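Facilities Handbook > Automation at Work
8 min read

Section 7. Rehearsing a washroom round in the simulator

Before the Cuvton arm goes anywhere near a real washroom at Onorwood, we ask every shift lead to run the round in the simulator first. Please don't feel rushed — most of us needed a couple of afternoons with it, and Peter Havlíček on the early shift is always glad to sit down with you.

1. Sign in at the training desk and open room file 1404. Give it a minute to load, as the older desks are slow in the morning.

2. Set the approach speed to 200 and leave it there for your whole first run. You can raise it later, once you know how the arm behaves near fixtures.

3. Choose the gripper view and bring the arm toward the front of the toilet. Stop there and look at what stands close by on both sides before you go any further.

4. Press Hold, then write down anything you would do differently by hand. Your notes go to Svetozár Kuruc, who changes the route settings every February and does read them all.

Note: The round used to be one person's job from start to finish. With the arm on the scrubbing, you will spend more of your shift checking, restocking and talking with the people who use the building. Some of our crew love this and some miss the quiet, and both are fine things to bring up with your lead. Hours and pay grades stay as they were under the Skallalitz agreement.

Caution: A clean run in the simulator does not clear you to run the real arm. You still need the floor sign-off, and a second person within reach of the stop button — even on nights, when it's tempting to just get going.

If the view freezes, close the room file and open it again. Your notes are saved.
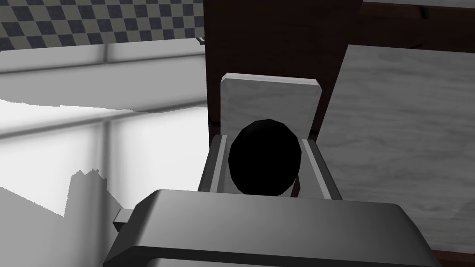

Fig. 7. Gripper view in the simulator, arm at the front of the fixture.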